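Packing and kitting trial - progress report to the equipment fund
Prepared by Javiera Arancibia for Milagros Olivares
Period covered: June to September

Spending and orders

The two wrist cameras and the spare set of gripper fingers have been paid for and are in use. The order with Bidard for replacement finger pads was placed in July and arrived in two parcels, the second one short. Bidard have credited us for the missing pads and we have not reordered, as the present set is wearing more slowly than we budgeted for.

The cable allowance is overspent by 125 pounds. This is made up from the furniture line, where we bought fewer table covers than planned. No other line has moved.

Work on the floor

The task set for this period is boxing a power cable: picking up the coil, placing it in an open carton and dealing with the lid. Cartons are the plain brown tuck-in kind, delivered flat by Pollock in lots of 1000. We chose them because they are cheap and the team can make them up quickly, but the board is thin and the flaps do not always stay where they are put. This matters for the purchasing question further down.
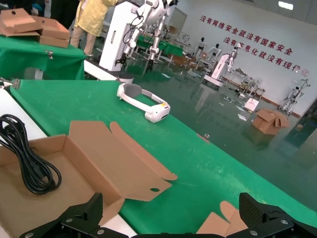 Power cable in an open carton, with the headset on the table behind.

By the end of August the operators had logged 2750 attempts at the cable task. Milagros asked in her last note whether a second object should be added before the end of the year. Our view is that the cable should stay as the main item until October, then be joined by a rigid one. Coils change shape every time they are handled, and the time per attempt is still uneven between operators.

Two things have slowed us down. The first is table height. The white tables and the green-covered ones came from different suppliers and the operators lose time adjusting when they change station. The second is grip. The textured pads hold board well, but a loose loop of cable can slide out when the fingers close near the tips. Indadville have offered to lend a deeper pad for a month at no charge, and we would like to accept.

The layout for the cable task now keeps the carton to one side of the white table and leaves the middle free for the gripper to come in. The tops need a better cleaning routine - there are small yellow stains on the white one - and a wipeable mat is included in the request below.
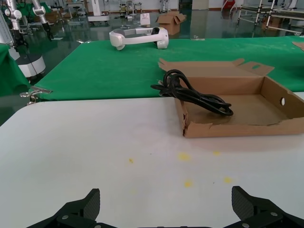
Equipment requested for the next period

We are asking for the following, in order of need:

Adjustable legs for the white tables. Skosesow have quoted and will hold the price until November.

Heavier cartons, 100 to begin with, so that we can compare them with the present ones before changing the standing order.

Wipeable mats for the white tops.

One further VR headset, to be kept as a spare. At present a fault in one would stop a station until the repair came back.

We are not asking for another arm. It was in the original plan for this year, but the stations we have are not yet in use for the full day, and we would sooner put the money into operator hours. Javiera will send a revised plan for the arm with the December figures.

Decisions needed

Approval of the legs and cartons by the end of October. The mats and headset can wait for the next review. We also need a yes or no on the Indadville loan, as their form has to be signed by the budget holder.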